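Household hints: the garden, and hiring a machine to do it

Florêncio Torres, 7 October 2019

Readers who have followed this page since the limescale business will know my position on hired help. I like it very much and I can't afford it. So when Sakley wrote to say they would let out their two-armed garden helper by the week, with a planning program thrown in, I cleared a space in the shed and said yes before my wife got home.

It is called the Parnton. It comes on a pallet, in 19 separate wrappings, and the manual is longer than my will. What follows are tips for anyone tempted to do the same, in the order I learned them, which was the wrong order.

Measure your gate first. The Parnton needs a clear opening and a level threshold. Ours has a brick sill, put there by a previous owner to annoy people with wheelbarrows. A scaffold board cut in half makes a decent ramp. Screw a batten across the underside so it doesn't skate off, and don't use the good board.

Do the planning indoors. The program that comes with the hire is by Erkent, and it lets you build a garden on the screen and run the arms in it before they are let loose on anything you paid for. I was sniffy about this for an evening. Then I watched the pretend gripper put a pretend paving slab through a pretend flowerpot, and I became a convert. Give it two evenings at least. If your computer is as old as mine, shut everything else down and expect the fan to join in.

Start with one of the ready-made gardens. There is a menu of them, and the temptation is to skip it and draw your own plot down to the last drain cover. Resist. My own plot took most of September and came out looking like a car park. The ready-made ones are far grander than anything in our road, with room for a barbecue, a treehouse with a slide and the sort of palm tree that would last a fortnight here, but they give the arms something sensible to practise on. 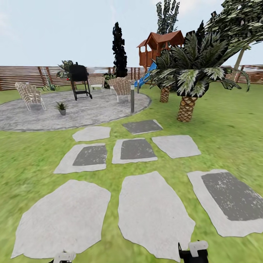
Stepping stones are where the Parnton earns its keep, so spend your practice time on those. A few things I would pass on, whether a machine is laying yours or you are.

Walk the route before you set anything down. Use your ordinary stride, in the shoes you take the bins out in. Drop a tea towel or an old plate at each footfall and leave them there overnight. If you find yourself stepping round one the next morning, it is in the wrong place.

Cut round each stone with a bread knife you no longer love. Lift the turf, take out enough soil for the stone plus a couple of fingers of sharp sand, and sit the stone a touch below the grass so the mower goes over it. The Parnton won't cut turf. The manual says it will, on page 3, and takes it back in a footnote.

Ragged stones want turning until they look settled. A machine will happily set one down any way round and consider the matter closed. You can correct this in the program by dragging a little arrow, or you can do what I did and go out afterwards with a spade and a bad temper.

Keep pots off the working area. Chairs as well. The arms are polite about things they know of and less so about things that turned up after lunch.

Clean the fingertips every evening. Grit gets into the pads and they begin to slip. Warm water, a drop of washing-up liquid and an old toothbrush will do it. Label the toothbrush.

Charge it under cover. The lead is short, and the extension reel must be fully unwound, as with any reel carrying a decent load. Mine now has a hook of its own by the door.

As to whether it's worth having: the week's hire came to £322, delivery included, collection not. You could have a man with a van for that, and he would bring his own toothbrush. Against this, the Parnton did not once ask whether I'd thought about decking. It was slow, tidy and very good at the heavy lifting, and my back is on speaking terms with me for the first time in years. I would hire it again for a long path and not for a short one.

If you would rather buy, Ait Ali do a single-arm kit for £3,821, batteries extra, which I haven't tried and won't be trying unless a relative dies in an unusually organised way. They do sell the replacement finger pads separately, and those fit the Parnton too. Order a spare set with the hire, as the pair supplied with mine had clearly seen some gardens.

Next time: getting sharp sand out of a hall carpet.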